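Finger pads, again

Baldur Snorradóttir wrote to ask how often I change the finger pads on the kitchen gripper, given that the Firis manual says every 3000 grasps. My short answer is that I don't believe the manual. I haven't believed it since January, when a set that had done 1000 was already letting plates slide.

The number comes from somebody squeezing the same test block all day. Corn has rows of hard little bumps and the grip lands in a different spot each time. A plate has a thin rim and wants something else again. I can't see how one figure covers both, and the people at Firis couldn't tell me either when I called.
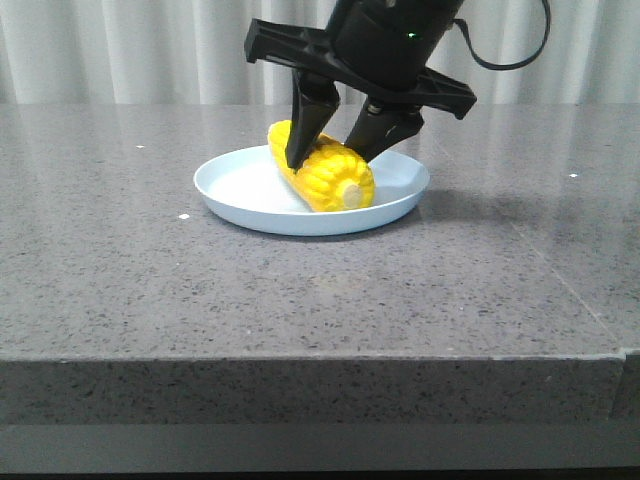
So I go by feel. Power off at the wall (the stop button doesn't count, whatever the sales guy told you), then a thumb along each finger from the root to the tip. If the tip feels slicker than the root, the set comes off. Wipe the fingers with a barely damp cloth and let them dry before anything new goes on. I tried the Landico cleaning spray for a while. It costs $18 a bottle and I couldn't tell it from water.

Then there's the zero. Every guide wants you to redo the open and closed positions after a pad change, and on this one point I have no complaint. Skip it and the software thinks it's holding something when it's holding air. 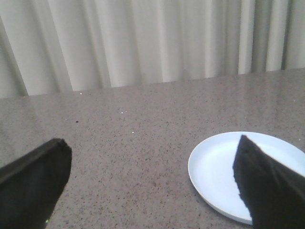
What I do complain about is the "auto-zero" button. It closes until the motor current rises and calls that closed, but a stiff cable or a new pad will raise the current too. Mine was off by a hair every time. I set it by hand now, with a strip of paper between the tips, and stop when the paper drags.

Ludmila Trnka swears by the Kirkley pads and says hers have done 86 days. Maybe so. She mostly picks up boxes. I've ordered one pair and I'll write down the grasp count when they come off, which is more than Kirkley does on the package.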